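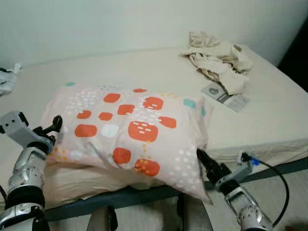
Plikstead Technical College | Student Robotics Club

Filed under: Campus News, Clubs & Competitions

STUDENT TEAM ENTERS TWO-ARMED BED MAKER IN FALTHOLM CHORES CUP

The Student Robotics Club will send its two-armed robot, Kastorik, to the Faltholm Chores Cup in March. The event asks machines to do what students have long put off doing themselves.

Practice is now on pillows. Kastorik takes one by the two front corners, and the club has logged 1159 attempts, almost 400 of which its members are willing to discuss.

"It grips very well," said club president Eugénie Barbier. "Letting go is this month's topic."

Practice is open to visitors in Room 131. Bring your own pillow.

Comments

dorm_dad: Can it do fitted sheets?

Petra K.: Mine is 19 and can't do this either.

Related
Bodin Hall Laundry Hours Extended
Robotics Club Seeks Spare Bedding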